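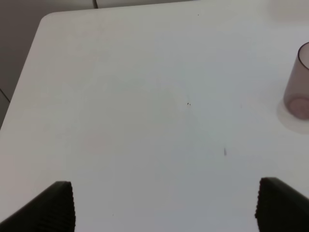
Gripper view of the table at the Lola station, fingers open, cup off to the right.

GRINECK SAMPLE ROOM, DINU BUILDING
Minutes of the pouring team meeting on the Lola station

Present: both shifts of the pouring team, the shift leads, the tasting desk, one person from Maintenance, one from Safety. The Flallell project lead joined by phone. Minutes taken by the tasting desk.
Apologies: Purchasing, night cleaning.

1. Minutes of the last meeting
Accepted with one fix. Under item 4 we wrote that the arm would be pouring for the panel by May. It should have said practice pours by May, panel pours when the team says so. Everybody was glad to have that in writing.

2. Where Lola is now
The project lead gave the update and it was a good one! Lola can now pick up a bottle, bring it over to a cup, tip it and set it down again, and it has done this on three days in a row with the morning shift watching. All of this is still dry practice with empty bottles and no caps. The morning shift said the tipping has become much smoother since the speed was turned down, and two people who had been doubtful said so too.

The last run was 100 tries. The arm completed 50 of them without anyone touching anything. The lead was a little apologetic about that number, but the room wasn't disappointed at all. At the last meeting we were still arguing over whether it could find the neck of the bottle.

Most of the misses were at the pickup. The clear plastic is hard for the cameras, and a bottle standing closer to one finger than the other tends to get nudged before the grip closes. The afternoon shift asked if we could mark a spot on the table. The lead would like to hold off on that, so the arm learns to deal with bottles wherever people really put them down. Agreed to leave the table unmarked for now and look at it again after the next run.

3. Cups
Long discussion, very lively. We have been using the tinted see-through cups from the old tasting stock. The tasting desk would like to keep them for the panel, as the tint hides small color differences between samples and the panel members are used to them. The lead is happy either way, but asked us to settle on one kind before water goes in.

Decision: stay with the tinted cups. Purchasing to find out if the same ones can still be ordered.

Question from the afternoon shift: can Lola fill 2 cups from one bottle without putting it down in between? Not yet. It's next on the list, and the team would love it, as that is the part of a double tasting that ties a person to the table longest.

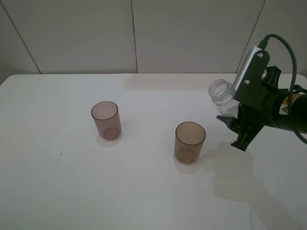
Page last changed: Nov 22, 2019

4. What changes for the pouring team
This took up most of the meeting, and the shift leads had asked for plenty of time for it.

Hours and positions: the sample room manager's written answer was read out. No pouring position is being cut and the shift pattern stays as it is through the trial. The team asked what happens after the trial. The answer didn't cover that. The shift leads will ask for a second letter that does, and the meeting supported them.

Wrists: several people spoke about this. On a big panel day the same tipping motion goes on from first bell to lunch, and those who have been here longest feel it in the evening. If Lola takes the plain repeat pours, a person could do the labeling, the smelling and the first check of each bottle, all of which need a nose and some judgment. There was real excitement here. One of the afternoon people has wanted to train for the first check for ages and has never had a free hour to do it.

Training: everyone on both shifts gets a turn at the station, with no sign-up by seniority. You learn to start a run, stop a run, and log a miss so that the Flallell people can use it. The morning shift has already written a one-page sheet in plain words and it is much better than the one that came in the box. Copies are at the tasting desk.

Who decides: the person on station can stop the arm at any time, for any reason, and doesn't have to explain it to anyone until the end of the shift. Safety asked that this go in the minutes exactly as said.

The quiet: one comment we hadn't expected. People talk while they pour, and it's how new folks pick up half the job. If one person stands alone with the arm, that goes away. Agreed to put the labeling bench right next to the station so there are always others within talking distance. Maintenance says the bench can be moved without touching the outlets.

5. Safety and cleaning
The warning label on the arm stays uncovered, so please no tape or notes on it. The cable loop by the gripper needs room to swing, and coats and bags go on the hooks and not over the arm. Safety was cheerful but firm on this.

The white table shows every smudge and speck. Night cleaning sent a note asking who wipes it, as they were told not to go near the station. Decision: whoever closes the last run wipes the table with the arm parked and switched off. A cloth and the unscented spray will be kept on the shelf behind the door.

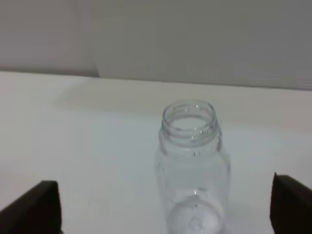
Open bottle standing between the fingers, gripper view.

6. First pours with water
The team would like to see water before the holiday slowdown. The lead suggested 3 good dry runs in a row first, each with more completed tries than the last one. Put to a show of hands and carried. Trays and a floor mat to be in place beforehand. Several people offered to come in early for the first wet run just to be there, and the shift leads will see what they can do with the schedule.

Juice and syrups were brought up and parked. Sticky things come much later.

7. Other business
The name stays Lola. A rival suggestion was made and voted down with a lot of laughter.
The tasting desk asks that practice bottles be kept out of the sample fridge. Two were found in there, next to real ones.
Visitors from the Grineck office may come and look, but please have them ask the shift lead first and not in the middle of a run.

Actions
Purchasing: reorder check on the tinted cups.
Shift leads: second letter on positions after the trial; early start for the first wet run.
Flallell lead: next dry run, list of misses by type, first try at two cups from one bottle.
Maintenance: move the labeling bench, find trays and mat.
Morning shift: add the wiping rule to the one-page sheet.
Tasting desk: clear shelf for cloth and spray, post these minutes on the board.

Next meeting after the next dry run, same room. Bring your miss logs, even the messy ones.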